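Planning for Service Robots, Unit 6: What the Quote Leaves Out
Course notes, Müzeyyen Karaca

Last time we compared arm prices. Today is the part I love — everything around the arm! Our worked case is the laundry task: open the washer door, move the clothes, close up again. It sounds small, and it touches nearly every line in a budget.

Start with the hand. Jointed fingers can take hold of a door ring and also pick up a shirt, but they bring more parts to maintain. A two-jaw gripper is cheaper and may need a different tool for each job. Price both before you choose.

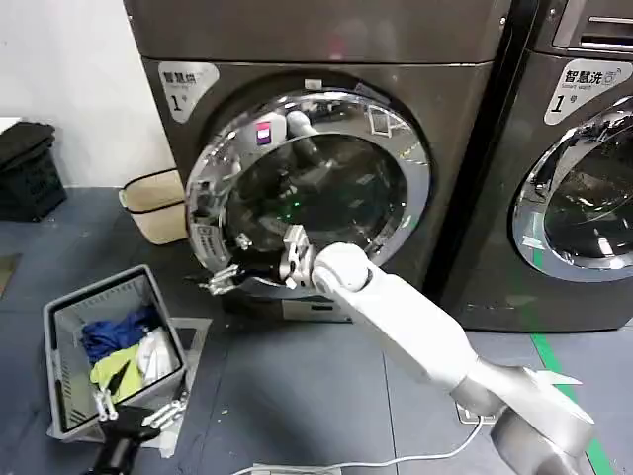 Step 1. List the site items
Washers, baskets, floor tape, cable runs, storage bins. Students forget these every year. In the Hescombe exercise they come to 3181 dollars, more than the spare finger set at 3103.

Step 2. Plan the hours
Use 2000 operating hours as the first service point and spread the cost over 36 months. Put staff time on its own line. Someone has to reset the clothes between runs, and that adds up fast.

Step 3. Ask for two quotes
Use the Flenada and Zostau sheets in your packet. Check lead times — an order placed in July may not fit a fall start.

For next class: bring your own budget for one task, one page, with a line for spares. Holger Sæther will join us to go over them.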